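Search this site Search Go

Kusa Community Kitchen Garden: progress report to the Sachdeva Fund

Last updated 24 Jan 2025

Quick one this quarter, sorry for the notes style. Full accounts follow separately.

Beds. All 4 raised beds on the Pretadton side now built and filled. Soil delivery came in short so we topped up with our own compost, a bit coarse but fine for potatoes and squash. Beds nearest the wall still drain badly. Have dug a soakaway along the path, will see how it copes with February.

Water. Standpipe connected at last. Meter reading to go to the council monthly. Two water butts on order, the first supplier let us down and the second wants payment up front, so please can we move £500 from the tools line to water? Tools came in under budget thanks to a clear-out at the allotments.

Cooking sessions. Running fortnightly in the hall. Soup and flatbreads went down best, the preserving day was too long and people drifted off before teh jars were done. Splitting it into 2 shorter ones next time. Oven door seal has gone again. Quote awaited.

Schools. Zorkura Primary want a regular slot for the older class from May. Risk assessment done, insurance checked, need a decision on who pays for the minibus. Our view is the school should cover one way at least.

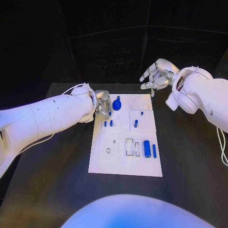

Seed store and labelling. Still our weak spot. Packets got mixed up over the winter and we've lost track of which beans are which. Plan is a fixed board for the small hand tools and tins, with a marked outline for each thing, same idea as the white board with the blue parts on it in the photo, so whoever is on shift can see whats missing. Ply is in the shed, paint to buy. Seed to be kept separately in the dry cupboard, by sowing month.

Still to do before next report: fence repair at the lane end, second noticeboard, first aid refresher, rota for the greenhouse vents. Happy to show someone round the site, mornings best.

0 comments
4 shares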